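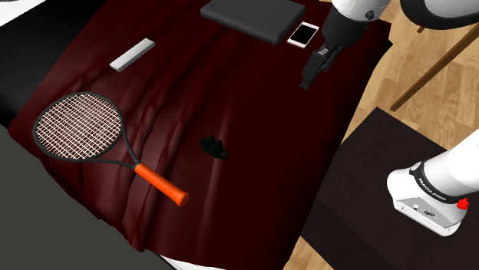
Ungate open day, gallery page

Posted June 3, 2021, late, feet sore. Big thanks to everyone who came thru the doors at Stukadside. 202 names on the sign-in sheet, plus whoever walked past it. Going up in bits as I get to them - more in July when Dennis is back from leave and has sorted his folder.

If you were there and want a bigger copy of anything, email the front desk. Please say which station.

THE BEDROOM DEMO (simulator station, big screen, room 3)

Messy bed, one arm, pick something up. Crowd favourite by a mile. All of it computer-rendered, and we still had people asking where the bedroom was!

Gripper pointing down over the red sheet, phone just up and to the right of the fingers. Tennis racket with the orange grip over on the other half of the bed.

Dark flat case up near the phone, sort of folio shaped. Phone is partly against the edge of it, so you've got two flat things touching, on cloth. Raed Nseir did the talk on that and went over time, nobody minded.

Small black knobbly thing in the middle of the bed. Kids' guesses on the sticky notes: beetle, hair clip, Lego, "a burnt chip". Sticky notes are still on the wall.

The sheet got more questions than the arm did. Why so dark? Why all the folds? Zaid Rizk's answer, near enough: real beds have folds, and a dark object on a dark sheet is a good hard test for a vision system. He'd rather find out in the sim than in somebody's flat.

Yes it says FRANKA EMIKA on the arm. Yes you can read it on the big screen. Third most asked question of the day.

Scene library is called Dabbas, for those who wrote down "Dabbers". 2,066 room layouts in it as of this week. Bienvenido Marquez had the list up on a laptop and let people pick one by number. One little girl asked for 48 because that's how old her dad is. Dad was standing right there.

THE TALKS

Morning one was Fatos Ivanov on why you'd bother simulating a household at all. Short version - it's cheap to leave a mess, and you can put the same mess back exactly how it was. Slides will go on the Idel page once he's fixed the spelling on slide two.

Afternoon was Raed again, on grasping. Flat things are a pain. A phone lying on a table is bad enough, a phone on bedding is worse, the cloth can bunch up and the fingers can end up with a pinch of sheet instead. He had everyone try it with two rulers and a coaster. Harder than it sounds, I got it on the fourth go.

Good question from the back row: does the simulated sheet behave like a real one? Raed said partly, and then drew on the whiteboard for ten minutes. I didn't follow all of it. If the person who asked is reading, he'd like to carry on the conversation, please get in touch.

Somebody also asked about rackets. Long thing, big round end, where do you grab it? Show of hands went mostly for the handle. A few votes for the throat, which Zaid said was a fair pick for balance.

ODDS AND ENDS

Lost property: one grey beanie, one kid's water bottle, a set of keys with a bottle opener. At the front desk till the end of the month.

Sorry about the sound in room 3 before lunch. Wrong cable, our fault. Fixed for the afternoon lot.

The morning tea went by 10.20. We'll double the lamingtons next time.

School groups - we had two and could of fitted another. If you teach Year 9 or up and want a weekday visit, Bienvenido is keeping the list. Sessions run an hour and a bit, the bedroom demo plus a go at setting up your own room. No coding needed. Bring a permission slip for each student, the form's at the desk.

Couple of people asked if they can run Dabbas at home. Not yet. Zaid is working on a small version with a handful of rooms, no date, please don't ask him for one.

Captions are mine and written in a rush. If I've got your name or your question wrong, tell me and I'll fix it.

Next open day: some time after July, date to come. Sign up at the desk or with Dennis Rotich.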